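Re: [Jistiline-users] How many examples before it's worth training?

Hi Kohei, hi all,

Good question, and I've been meaning to write up what we do at Besnard anyway, so you get the long answer (sorry!). We've been on paper cups since June, two arms, one person driving both, and the task is just to get three cups standing the right way up on the table.

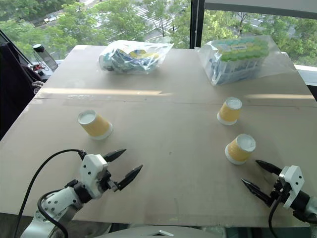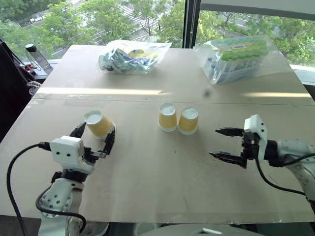

We stopped at 80 good runs for the first training round. I'd have gone on longer, but Jérémie wanted to see something move by itself before we spent another afternoon on it, and I think he was right. The thing it learned was pretty clumsy, but it told us which starting positions we'd been neglecting – cups near the far edge, mostly. I'd been putting them down in the same comfortable places without noticing.

On 3 Kohei Okabe wrote:
> we have 11 clean episodes and over 8 more where the driver
> drops a cup and picks it up again. Do you throw those out?
> Jérémie Courtois told me you keep them, which surprised me.

Yes, we keep them, as long as the driver recovers and finishes the job. Mark them in the notes column though, so you can pull them out later if you change your mind. What I do bin is any run where the driver stops for ages to think, as ours picked up the dithering beautifully.

Two other bits. Swap drivers now and then (my runs all go left arm first, it's a habit) and don't tidy the table between sessions if you can bear it. The Firkow exporter still trips over long runs, so cut them before you upload.

Happy to share our notes template if anybody wants it, just shout.

Cheers,
Maud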